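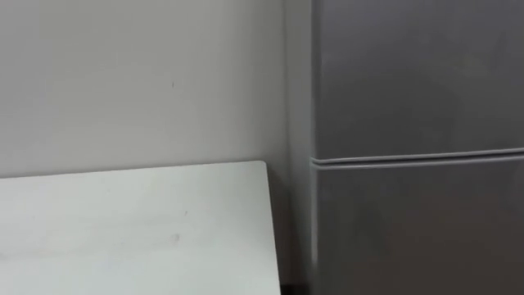
Rechercher dans le site Mots-clés OK

Rapport d'étape au fonds Dravum – collecte des chants de travail et de veillée du pays de Drullby

Madame, Monsieur,

Nous avons le plaisir de vous adresser notre deuxième rapport d'étape, un peu plus long que le premier, vous nous le pardonnerez, car il s'est passé beaucoup de choses depuis l'automne et nous avions à cœur de vous les raconter comme il faut. Votre soutien nous a permis de reprendre une collecte que l'association portait à bout de bras, avec un enregistreur fatigué et beaucoup de bonne volonté, et de lui donner enfin le temps qu'elle réclamait.

À la fin de mars, nous avions recueilli 317 chants, fragments et variantes auprès de 39 personnes, pour la plupart dans les hameaux du haut, mais aussi dans deux maisons de retraite de la vallée où l'accueil a été d'une gentillesse rare. La complainte du sabotier revient partout, avec des couplets qui changent d'un versant à l'autre. Les chants de battage, que nous pensions presque perdus, sont revenus peu à peu, souvent en fin d'entretien, quand le café était bu et qu'on avait déjà rangé les micros – il a fallu les ressortir plus d'une fois ! 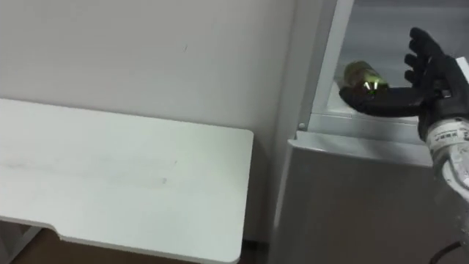 VIE DES PROJETS | PATRIMOINE ORAL

Le travail de transcription avance moins vite que prévu, et nous préférons vous le dire simplement. Nous avions compté une heure de saisie pour dix minutes de chant, ce qui tient à peu près pour les complaintes en français. Pour les chants en parler local, il faut le double, parfois davantage, surtout quand deux sœurs chantent ensemble et ne sont pas d'accord sur les paroles. Nous gardons alors les deux versions, avec la discussion qui les sépare, et ces discussions sont parmi les plus belles choses du fonds.

Le cahier de transcription compte aujourd'hui 814 pages, relues une première fois. La seconde relecture se fait avec les chanteurs eux-mêmes ou avec leurs enfants. Elle prend du temps, elle fait remonter des prénoms, des surnoms de familles, des noms de champs que les cartes ignorent, et nous tenons beaucoup à ne pas l'abréger. Les enregistrements sont versés au fur et à mesure dans la base Skevislow, avec une fiche par chant : lieu, circonstance, air apparenté quand nous en connaissons un, et les conditions de diffusion souhaitées par la famille.

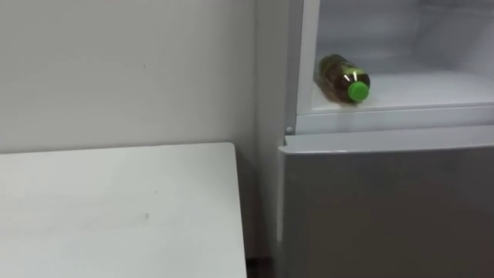 Les ateliers de chant ont commencé en janvier et reçoivent jusqu'à 12 participants, ce qui est la bonne taille pour que chacun entende encore sa voisine. On y apprend à l'oreille, sans partition, en reprenant d'abord le refrain puis les couplets dans l'ordre où la personne enregistrée les donne, hésitations comprises. Les plus jeunes retiennent la mélodie avant tout le monde, les anciens corrigent la prononciation, et les uns et les autres repartent à l'heure du souper avec un air en tête pour la semaine. À la pause, tout le monde se retrouve du côté de la table blanche et du réfrigérateur gris clair, et l'on y parle encore de couplets manquants. C'est là que nous avons appris l'existence d'une chanson de lavoir que nous n'avions entendue nulle part et que nous espérons enregistrer avant l'été.

Deux difficultés méritent d'être signalées. La première touche aux autorisations : quelques familles acceptent l'archivage mais pas la mise en ligne, et nous respectons ce choix sans chercher à les convaincre. La convention prévoyait une diffusion intégrale, et nous vous proposons d'y ajouter une clause de consultation sur place. La seconde est matérielle. Les bandes anciennes confiées par la maison Asante sont en moins bon état qu'espéré, et trois d'entre elles devront passer par un laboratoire spécialisé avant toute lecture. Le devis reste dans l'enveloppe « numérisation », à condition de reporter l'achat du second casque, dont nous nous passons très bien pour l'instant. 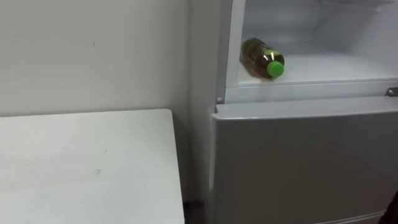
Crédit photo : association des Veillées de Drullby

Pour les mois qui viennent, nous souhaitons achever la tournée du bas de la vallée, terminer la relecture des chants de moisson et préparer la soirée de restitution. Elle aura lieu à l'automne, dans la grange communale, avec des écoutes, un peu de danse et, si les voix tiennent, la grande complainte chantée en entier par les participants des ateliers. Vous y êtes naturellement attendus, et vous serez reçus comme on reçoit chez nous, c'est-à-dire assez tard et avec trop à manger.

Le tableau des dépenses et les fiches de six chants choisis sont joints au présent envoi. Nous restons à votre disposition pour toute question sur la clause de consultation, sur laquelle nous aimerions avoir votre avis avant la prochaine tournée.

Avec toute notre gratitude,

L'équipe des Veillées de Drullby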